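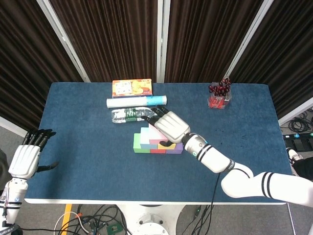
Retaining structures hold back soil that would otherwise move to a flatter slope, and this unit covers the simplest of them, the gravity wall. A gravity wall stays in place through its own weight and the friction beneath its base. Many are built in steps, each course set back from the one under it, and a stack of foam blocks rising in steps on a table has the same general outline. Foam, of course, has almost no weight for its size, and weight is the property that matters most in the calculations that follow.

Unit 3: Gravity Walls and Slope Terracing
Course notes prepared by Tymofii Tkachuk, with revisions by Atif Ansari

Reading for this unit
Students should complete Chapter 3 of the course reader before the October field visit. The Rilgate case study begins on page 41 and will be discussed in the second hour of class. The Favero problem set is due at the start of the following session.

Lateral earth pressure
Soil behind a wall pushes outward. The pressure is small near the top and increases with depth, so that the total force on the wall acts at one third of the height above the base when the fill is dry and level and carries no load at its surface. Water changes this picture considerably. If the fill becomes saturated, water pressure is added to the pressure of the soil grains, and the total force may rise to more than double the dry value.

Modes of failure
Sliding: the wall moves forward along its base.
Overturning: the wall rotates about its toe.
Bearing failure: the ground under the toe gives way.
Global failure: the wall and the slope move together along a deep surface.

Each mode must be checked separately. A wall that is safe against overturning may still slide, particularly where the base rests on wet clay.

Case study: the Rilgate terraces
The lower terrace at Rilgate is 53 meters long and was built in dry stone without drains. The survey report records forward lean along the eastern section, where runoff from the access road enters the fill. Repairs consisted of a gravel layer behind the wall, a perforated pipe at the base, and the rebuilding of the leaning section with a greater setback. Students should note the order of work: drainage was installed before any stone was reset.

Terms to know
Batter: the backward slope of the wall face.
Toe: the front lower edge of the base.
Heel: the rear lower edge of the base.
Surcharge: any load on the soil surface behind the wall.
Weep hole: an opening through the wall that releases water.

Problem sets are submitted in Room 559. Late work is accepted only with the written approval of the instructor.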